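双腕ロボットによる室内片付け作業の検証 進捗報告(4月分)

1.今月の概要

Skonley事業の一環として進めている双腕ロボットの片付け作業検証について、4月の進捗を報告します。今月は試行390回を計画していましたが、月半ばに右グリッパの把持力が作業中に抜ける不具合が発生し、試行を一時停止しました。実施できたのは300回で、計画を下回っています。人への被害はありません。制御盤と腕部にも損傷は見つかっていません。

2.不具合の内容

発生したのは、袋の口をつかんで持ち上げ、ごみ箱の上まで運ぶ動作の途中です。右グリッパの指が指令なしに開き、袋が床に落ちました。操作画面には異常表示が出ず、記録上は把持継続のままになっていました。オペレーターは目視で落下に気づき、非常停止を押しています。停止後、腕はその位置で保持されました。

その場で再起動したところ正常に動いたため、当日は試行を続けました。ところが同じ日の15時過ぎに再発し、このときは左腕が次の動作に移りかけていました。最初の発生時点で作業を止めるべきだったと考えています。現在は、原因が分からない把持の喪失が一度でも起きた場合、その日の試行を打ち切る運用に改めました。

3.原因の調査

動作記録1733件をさかのぼって調べ、指の開度とモーター電流を照合しました。電流が瞬間的に落ちている記録が複数あり、いずれも右腕を斜め前方に伸ばした姿勢に集中していました。手首を回した状態で腕を伸ばすと、ケーブルに引っ張りがかかります。コネクタを外して確認したところ、端子の一つに緩みがありました。

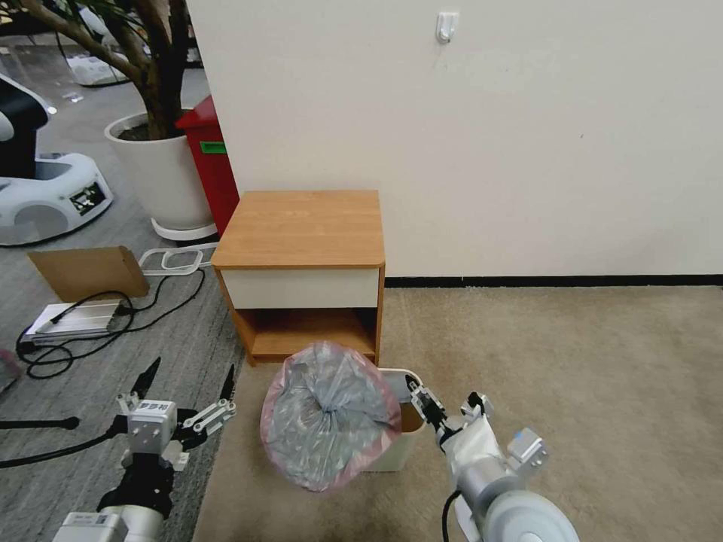 ごみ箱の縁に袋を寄せる動作は、片付け作業の中でも手首の角度が大きくなりやすい工程です。袋の口を上からつかんだまま位置を合わせるので、オペレーターが微調整を繰り返し、同じ姿勢が長く続きます。端子の緩みにこの姿勢が重なり、給電が瞬断したというのが現時点の見立てです。

ソフトウェア側にも問題がありました。給電が切れると開度センサーの値が更新されず、直前の値を把持中として扱い続ける仕様になっていました。画面に異常が出なかったのはこのためです。グリッパの供給元であるFerrandには記録一式を送付し、回答を待っています。

4.実施した対策

コネクタは固定具付きのものに交換し、右腕のケーブルの余長を見直しました。左腕はまだ旧品のままです。交換部品が届き次第、同じ処置を行います。

制御側では、センサー値の更新が200ミリ秒途切れた時点で両腕を停止し、警告を出すようにしました。模擬的に給電を切る試験では、すべて設定どおりに停止しています。ただし腕を高速で動かしている最中の停止は未確認です。停止時に持っている物を落とす可能性が残るため、当面はガラス製品と液体の入った容器を対象から外します。

5.計画への影響

未実施の試行は5月に繰り越します。Dritgateの会場で予定していた公開試験は、左腕の部品交換と高速動作中の停止確認が終わるまで延期したい考えです。会場側には延期の可能性をすでに伝えてあります。

費用面では、コネクタとケーブルの交換は予備費の範囲に収まります。Ferrandの回答によってグリッパ本体の交換が必要になった場合は、別途ご相談します。

6.ご判断をお願いしたい事項

公開試験の延期について、5月の定例打合せまでにご承認の可否をお知らせください。あわせて、動作記録をSkerkauの安全評価担当に提供してよいかどうかもご確認をお願いします。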